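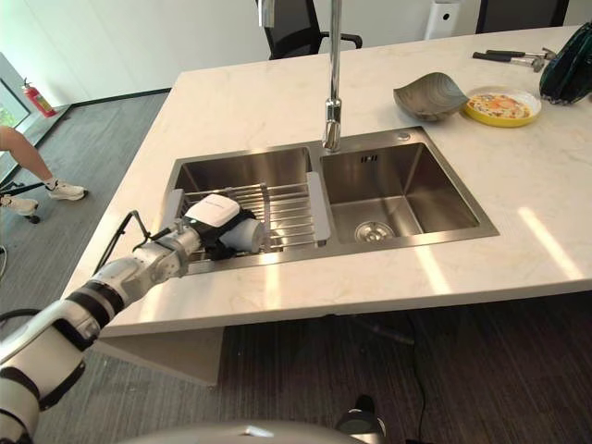 The kitchen sink, with the rack across the left side.

Home | Diary | Recipes | Garden | About | Contact

April 14, 2010

I have been meaning to write about the sink for days, and this evening the house is quiet and I have a cup of tea, so the sink gets its turn. I know it is a silly thing to be fond of. But we washed up in a plastic tub in the bathtub from November until the new counter went in, and after a winter of that I could write a whole book about a drain.

It is a double one, stainless steel, with the tall faucet standing up at the back between the two basins. I wanted the single big basin at first, the kind they had in the showroom at Wallia, and I argued for it all the way home (it is 40 miles, so there was plenty of time to argue). I was wrong and I have said so. The left side has the wire rack laid over it and the right side stays free for washing, and the cups drip straight down into the basin instead of making a puddle on the marble. The rack was $23 from Ovley and I think I love it more than the sink, which cost a good deal more than $300. The gray end of it sits right on the divider.

There is still the little round hole in the back corner, which is meant for a soap dispenser, I suppose. I looked at the Krishnan catalog again at lunch and they want $80 for theirs, and for $80 I can go on picking up a bottle.

The tools haven't gone back to the garage. The hammer and its friend have been lying at the far end of the counter so long that I dust them now – I really did, this morning, with the good cloth – and the leaf bowl has ended up beside the yellow plate for no better reason than that I like the two of them together. I keep thinking I'll put lemons in it, and then I go to the store and forget the lemons.

Tomorrow I want to wipe the marble down properly and see if the gray veins look any different in early light. My mother's old Jikerska cookbook says to shine a steel sink with flour, of all things, once it is quite dry. I have half a bag that needs using up, so I might try it on the right side first.

Print this page | E-mail this entry

Get new diary entries by e-mail. Sign up for the newsletter.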